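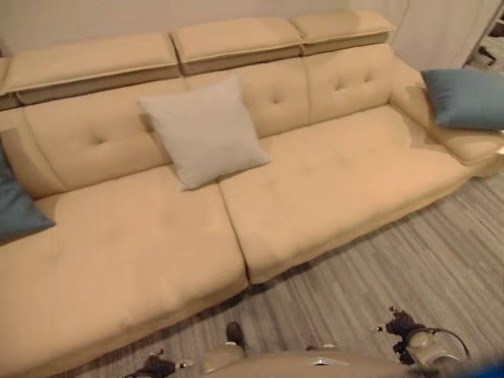
Kinyua Teaching System for Two-Arm Household Robots

Product code: KN-300
Supplied by: Stonumance
Category: Demonstration and remote operation

Overview

The Kinyua Teaching System allows an operator to show a two-arm mobile robot how to carry out a household task. The operator may guide the arms by hand or control them from a separate operator station. Each demonstration is recorded with the view from the head camera, the positions of both arms and the opening of both grippers, on a single shared clock.

The system is intended for research laboratories, technical colleges and product development departments working on tidying, bed making, sofa arrangement and similar tasks in furnished rooms. Soft furnishings receive particular attention. A throw pillow changes shape when it is gripped, and a sectional sofa with deep seats places part of the work at the far limit of the robot's reach. The operator controls and recording settings have been designed with such tasks in mind.

Teaching by hand

In hand-guided mode, the arm motors compensate for the weight of the arms and allow the operator to move them with light pressure. A ring switch above each wrist opens and closes the gripper. Releasing both ring switches for longer than the set time holds the arms in place.

Hand-guided mode is recommended for short tasks and for establishing starting positions. Operators should stand to the side of the robot and keep their hands and sleeves out of the head camera's view. Recordings in which the operator blocks the work area may be marked for exclusion at the end of the session.

Teaching by remote control

In remote mode, the operator is seated at the Flurnlow operator station and moves a pair of lightweight control arms. The robot follows these movements in real time. The head camera view appears on the main display, and a side panel reports arm load, gripper position and connection status.

The motion scale may be reduced for fine work, such as taking hold of a pillow by one corner or setting it upright against a back cushion. A foot pedal separates the control arms from the robot so that the operator may return to a comfortable posture without moving the robot. The pedal must be pressed again before control resumes.

The operator station may be placed in the same room as the robot or in another room on the same wired network. A second person must remain within sight of the robot and within reach of the stop button whenever remote mode is in use.

Recording and review

A session is divided into separate demonstrations by a start and stop command given at the pedal. The operator may add a task name, a result and a short note to each one. Up to 300 demonstrations may be stored on the internal drive before transfer is required.

The review software plays the camera view together with the arm movements. Pauses at the beginning and end of a demonstration may be trimmed. The original recording is preserved and may be restored at any time.

Preparing the room

The robot should be positioned squarely to the part of the furniture where the work will take place. For sectional sofas with a chaise-like section, two robot positions are normally required, and these should be recorded as separate tasks. Cables must be secured to the robot body with enough slack for full wrist movement. Loose rugs should be removed before the base is driven.

Lighting should remain constant throughout a session. Furniture and pillows in colors close to one another may be used without adjustment, although the customer is advised to include items of contrasting color in early training.

Included items

Operator station with two control arms
Foot pedal
Ring switches, one pair
Wireless stop button with charging dock
Recording unit with internal drive
Review software, license for 7 workstations
Network cable and mounting hardware
Printed operator manual

The robot, grippers and head camera are not included. A list of supported models is available on request.

Training and support

Purchase includes a course of seven days at the Brindetby training center, led by Tormod Engström, Head of Operator Training. The course covers hand-guided teaching, remote operation, session planning and safe conduct near the robot. Customers who are unable to travel may request instruction at their own site for an additional fee.

Technical inquiries before purchase should be directed to Victor Mwakalinga, Product Manager, through the Stonumance contact form. Please quote reference 1919 and state the model of robot with which the system will be used.

Page last revised: 25 Sep 2025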